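Bringing a desktop PC to a rental cottage in Estville?
Posted Sun 15 September by Trekell

We have a cottage booked near Estville for 16 nights in May and I'll need to work for part of it. The listing says "desk and wifi" and nothing else. Has anyone taken a full desktop along, and did the owner mind? We'll have the dog too.

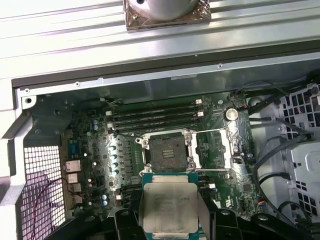
Clurnik
We did this for 4 nights last year. Ask the owner for a photo of the desk and where the outlets are – ours was a hall table. If you're carrying a tower with a cooler as chunky as that round silver one on its square base, lay the case flat in the car and pad it well. Our owner didn't mind at all, but she wanted the dog listed on the booking.

Kong
Just take a laptop. Wifi was bad in both places we stayed.

Clurnik
Fair point about the wifi. Ask for a speed test before you pay the balance. Ours came back at 78 and was fine for 2 people on calls.

Contact us | Copyright Estville Stays Forum | Back to top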